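Righty, Tighty, and Other Lies

Oct 14, 2019
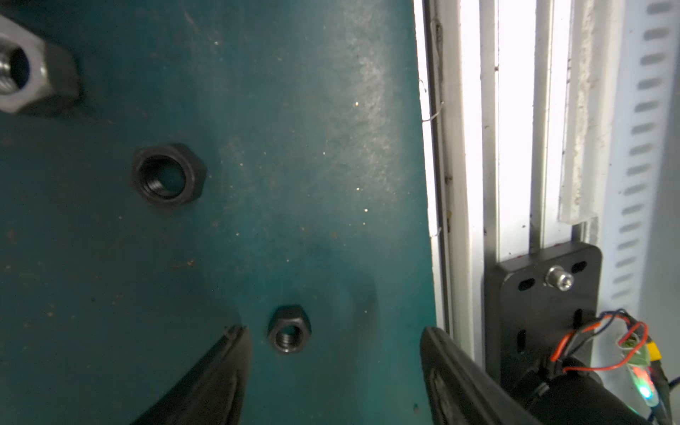 I have owned a house for long enough to have opinions about flashing, and I still can't look at a fastener and tell you what size it is. My father could. He would glance at a bolt from across a garage, name a fraction, and hold out his hand for the wrench as if I'd been keeping it warm for him. I say a number in the same confident tone and then I try the next four sockets. Black hex nuts are the worst of it. Put three of them down on a beat-up green surface and I can tell you with authority that one is big, one is medium and one is small, and there my education stops. Are they metric? Are they whatever we call the thing that isn't metric? Did they come off the mower?

I bring this up because I spent most of June trying to fix one gate.

The gate came with the house. It hangs between the side yard and the alley, and for years it opened by being lifted slightly and shoved with a hip, a move so natural to everyone who lives here that we stopped noticing we did it. Then we had people over and watched a grown adult stand on the wrong side of it for a good long while, pushing politely. So I said the words "I'll take care of it," which in this household are understood to be the opening of a season and not a promise.

Step one was removing the old hinges. They were held on with bolts that had been painted over at least twice, once in brown and once in what I have to assume was anger. I owned no wrench that fit them. I own a 22-piece wrench set, a gift, and it contains every size except the one you are looking for, plus two of one size I have never met in the wild. I tried the adjustable wrench, which adjusts mainly while you are using it. I rounded off one corner, then the rest of the corners, and at that point the bolt was more of a button.

I went to Zistdale Hardware. If you live out this way you know it: narrow aisles, a bell on the door, a cat that has seen better customers. I like it because they sell things one at a time. The big place out by the highway will only sell you a nut in a bag with its relatives. At Zistdale there's a wall of little drawers, and you pull one open and take what you need and write the price on a paper sack with a pencil on a string. The whole system depends on people being honest and also on people being able to tell a 3/8 from a 10 millimeter, and I'm only good for the first part.

I bought penetrating oil, a hacksaw blade and new hinges. I went home and discovered that I had bought a hacksaw blade without owning a hacksaw. I'd been picturing my father's, which is in another state.

Second trip. The cat didn't look up.

Sawing through a hinge bolt is pleasant for the first minute. After that you are a person kneeling in an alley, making a noise. A neighbor's dog took it personally. I got through both bolts on the top hinge, and the gate swung slowly down on its one remaining hinge and leaned against my shoulder like a drunk at a wedding. I hadn't planned for the weight of the gate. I stood there holding it and thought about my choices, including the choice to stop at two hinges' worth of marriage and live in the alley.

The new hinges, it will not surprise you, have a different hole pattern. Every gate hinge manufacturer on earth has sat down alone in a quiet room and decided where holes should go. So there was drilling. There was filling of the old holes with dowel and glue, which the internet says to let dry overnight and which I let dry through a sandwich. There was a bolt that was too long, so that it stuck out the far side at exactly the height of a passing thigh, and a third trip for a shorter one, and a nut that went on two turns and stopped dead. I assumed rust. I assumed a burr. I leaned on it. It was the wrong thread, and I had now made it the wrong thread permanently.

I have since learned there is a thing called a thread gauge. It costs less than lunch. It's a little fan of toothed blades, and you hold them up to the bolt until one of them fits and then you know. My father never owned one. I asked him on the phone how he did it all those years and he said, "Well, you just look at it." So that's available to everyone.

The gate works now. It closes with a click. It cost me four trips, one hacksaw, some skin and the better part of a month, and I'd guess a competent person could have had it done before the coffee went cold. Guests come through it without comment. The rest of us still lift and shove with the hip, and now that there's nothing to lift, we all come flying into the side yard a little faster than we meant to.

The leftover nuts and bolts went in a coffee can on the shelf over the dryer, next to the other coffee can. I'm told the fence on that side is starting to lean. I've said I'll take care of it.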